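Bringing It Home: Looking After Drums, Baskets and Cloth from the Islands

I came back from my second trip to Martinique with a suitcase so full that my sister had to sit on it, and I have been learning how to look after what was inside ever since. There was a goatskin drum, a stack of calabash bowls, four yards of madras cotton and a basket I carried on my lap the whole way to Pennington. A good many of you have written to ask how I keep these things in decent shape through a dry winter, so I finally sat down with a pot of coffee and put it all in one place.

The drum

Skin drums were made for warm, damp air, and our houses in February are anything but. Keep yours well away from radiators, vents and fireplaces, and never leave it in a parked car. I stand mine in the hall on a folded towel, head up, with a loose cotton cover over it. If the head starts to sound high and tight, move the drum to a more humid room for a day and leave the ropes alone. If it sounds flabby, an hour in a sunny room (not right against the window!) will usually bring it back.

Dust the shell with a dry brush. For greasy fingermarks on the skin, a barely damp cloth is plenty, and please don't put lotion or cooking oil on it, whatever your uncle says. My friend Nadège Lefèvre plays twice a week and takes her rings off before she touches the drum, every single time. I wish I had picked up that habit before I put a nick in mine.

Take a look at the hardware too if your drum has any. Wipe the metal parts dry after playing outdoors, and check the bolts by hand before reaching for a wrench.
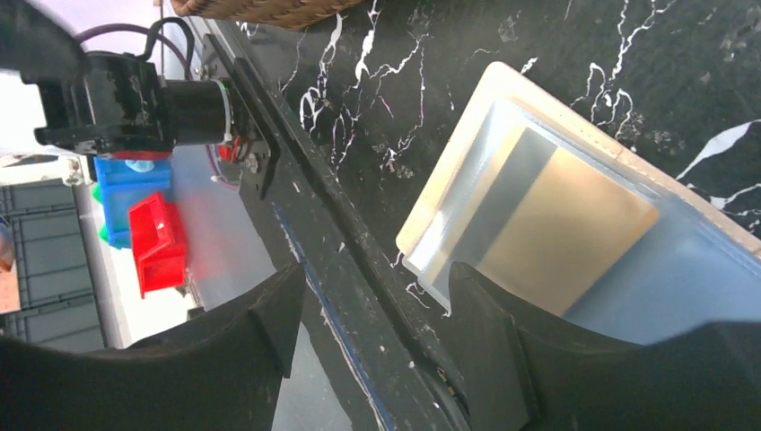
Small white scuffs and specks along a black metal rail.

Calabash bowls

Wash them quickly in cool water with a drop of mild soap, then dry them right away with a soft towel. No soaking, and no dishwasher - I lost a lovely carved one that way and I am still a little sore about it. Let them air overnight before you stack them, and slip a paper napkin between each one. I use mine for nuts, dried beans and rice, and I keep anything hot or soupy in a regular dish. Painted or varnished bowls I only ever use for keys and hair clips.

Madras cotton

The reds and yellows in madras can run like anything the first time around. Before you sew a single stitch, wash the whole length by itself in cold water. I let mine sit in a basin for 7 minutes, swish, drain and repeat until the water comes out clear, which took an entire afternoon with the orange piece. Roll it in an old towel to squeeze out the wet, dry it flat in the shade, and iron it on the wrong side while there is still a touch of damp left in it.

If you are making a headwrap, cut it longer than you think you need. Ludivine Lacroix taught me to tie one at her kitchen table, and mine was too short for anything but the simplest knot. She laughed so hard she had to put down her cup, and then she gave me a length of her own.

Setting up a place to work

Clear more table than you expect to use, especially for cutting cloth or restringing a drum. A dark surface is wonderful for seeing pale thread and loose bits of cane, and I put a sheet down over it when I am working with dark fabric. Put a jar lid at your elbow for pins and small screws.
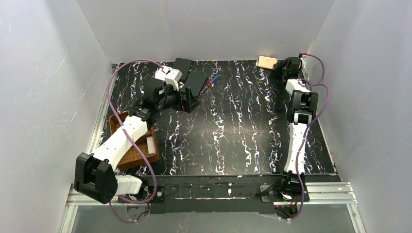
Black tabletop streaked with white, lavender and pale blue.

Baskets

Go over the weave with a soft paintbrush, inside and out. Once or twice a winter I give mine a light mist of plain water and let it dry somewhere airy, out of the sun. A basket that has lost its shape can be misted a bit more generously, stuffed with clean towels and left until the next evening. Lift it from underneath when it is full, even if the handle looks strong.

Next month I want to get to shell necklaces and old record sleeves. If you have a good way of getting a musty smell out of cardboard, do write and tell me, as I have a whole box of them waiting on the porch.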